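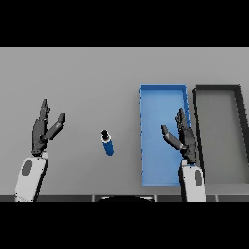 Fig. 1 – Les deux mains, doigts vers le fond de la table.

3. Préparer le tri de vos cartes postales

Mis à jour le 20 mars 2022

Bon, vous avez installé Fiso (chapitre 2), vous avez créé votre catalogue, et maintenant il faut s'attaquer au carton. Je vous raconte comment je fais, avec les réglages que j'ai gardés après le lot de Kenencombe : plus de 700 cartes, un mois de février entier, et une belle collection de bêtises que je vous épargne !

3.1 Avant de commencer

1. Lavez-vous les mains et séchez-les bien. Je ne mets pas de gants en coton pour les cartes modernes, on sent mal les coins et on finit par les plier. Pour les photos anciennes, par contre, j'en mets toujours.

2. Dégagez une table claire et lisse. Sur du bois foncé, je perdais sans arrêt les petits timbres décollés.

3. Prenez deux bacs peu profonds, de couleurs différentes. Moi, c'est le bleu à gauche pour les cartes à cataloguer et le bac à bord noir à droite pour celles que je laisse de côté (doublons, cartes trop abîmées, trucs qui ne sont pas des cartes du tout). Gardez la même disposition d'une séance à l'autre.

Note : les boîtes à chaussures, j'ai essayé. Trop hautes, on racle les bords en ressortant les cartes.

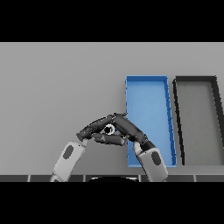 3.2 Régler Fiso pour la saisie en série

1. Ouvrez le menu Catalogue, puis Nouvelle série. Donnez un nom court, sans accent : l'étiqueteuse Storon les avale de travers et vous sort des petits carrés à la place.

2. Dans l'onglet Champs, cochez Lieu, Éditeur, Oblitération et État. Il y a 14 champs proposés en tout, mais si vous les cochez tous, vous allez abandonner au bout d'une soirée. J'en remplis 6 dans les bons jours.

3. Activez Reprendre la valeur précédente pour le champ Lieu. C'est mon réglage préféré, un vrai bonheur quand on a toute une pile de la même station balnéaire !

4. Validez, puis saisissez une carte pour essayer. La fiche doit apparaître en haut de la liste avec un point vert. Point gris : la série n'est pas enregistrée, retournez à l'étape 1.

Attention : Fiso ne sauvegarde rien tout seul tant que la série est ouverte. Ctrl+S toutes les dix cartes, prenez le pli tout de suite.

3.3 Trier puis étiqueter

1. Faites un premier passage rapide, sans lire le dos. Je sais, c'est dur, il y a des messages formidables, mais vous les lirez à la saisie.

2. Au deuxième passage, classez le bac bleu par lieu, puis par éditeur. Quand j'hésite entre deux communes, je regarde l'oblitération et je choisis celle-là, quitte à corriger la fiche plus tard.

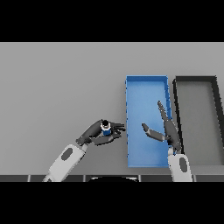
Pour les cartes sans lieu du tout (les bouquets, les chatons, les vœux), j'ai créé une série Divers et je les range par éditeur uniquement, ça suffit largement.

3. Imprimez les étiquettes et collez-les sur la pochette, jamais sur la carte. Les pochettes James ont un rabat à droite ; l'étiquette va du côté opposé, sinon elle se décolle chaque fois qu'on ouvre.

4. Laissez 2 pochettes vides à la fin de chaque lieu pour les trouvailles à venir. Pour insérer une carte dans une série déjà fermée, voyez le chapitre 5.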